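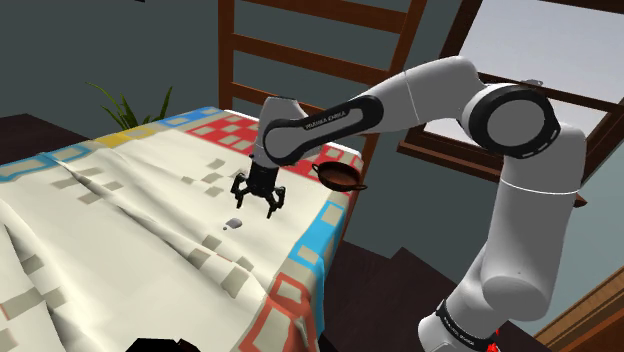 **Ticket:** Mentoring portal -- manager matches not showing
**Opened by:** Anong Chareonsuk, People Programs, Tistton Electric
**Assigned to:** Toon Postma
**Priority:** Medium
**Status:** Closed

### Reported problem

The women in leadership mentoring program opened for sign-ups Wednesday morning. Mentors can log in and fill out a profile. Mentees can too, but when they get to "Choose a mentor" the list only shows people at supervisor level. No managers or directors appear. We have 44 mentors signed up and I can see all of them on the admin page. A mentee in line operations sees 17.

Tried Chrome and Edge, same result. Tried logging out and back in.

### Log

**9:20 a.m. -- Toon**
Can reproduce with a test mentee account. The list stops at job grade 8. Everyone above that is missing. Profiles are marked active, so it isn't a sign-up problem. Checking the filter settings in Prutus.

**10:05 a.m. -- Toon**
No grade filter set on the program itself. Cleared the portal cache and rebuilt the search index. Still 17.

**10:40 a.m. -- Anong**
Fongchan Sriwong in Transmission says her profile shows up if you type her full last name in the search box. She just isn't in the list you scroll through. Does that help?

**10:52 a.m. -- Toon**
Yes, thanks. The record is reachable, so the mentee has permission to see it. That points to the sort or the grade field and away from access rights.
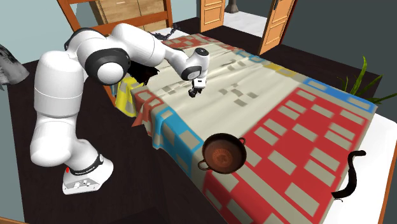
**11:30 a.m. -- Toon**
Compared two mentor records side by side. Supervisors have the grade stored as "8" or lower. Managers come over from the HR feed as "M1", "M2" and so on, and directors as "D1". The list page expects a number and drops anything else without an error. The search box doesn't use the grade field at all.

Asked Wichai Meesuk on the HR data side whether the feed changed.

**1:15 p.m. -- Wichai**
It did. Letter grades went into the feed in June with the new pay bands. We sent a notice to the system owners but I don't see the mentoring portal on that list. I've added it.

**1:40 p.m. -- Toon**
We can't change the feed, payroll depends on it. Added a lookup table in Prutus that turns the letter grades into a sort number, and pointed the list page at it. Running on the test site now. All 44 show.

**2:25 p.m. -- Anong**
Looks right on test. Please go ahead. Can the first page also show more than 10 names? People aren't clicking through to the second one.

**2:50 p.m. -- Toon**
Moved to live. Page size is now 100, so everyone fits on one page.

**3:30 p.m. -- Anong**
Confirmed on live with two mentees. I've extended the sign-up deadline to Friday and emailed the people who had already picked someone, in case they want to change their choice.

### Cause

Non-numeric job grades from the HR feed were dropped by the mentor list page.

### Follow-up

- Chaiwat Suksawat to check whether the succession planning report reads the same field -- it may be leaving out managers too.
- Toon to add an error message for grades missing from the lookup table.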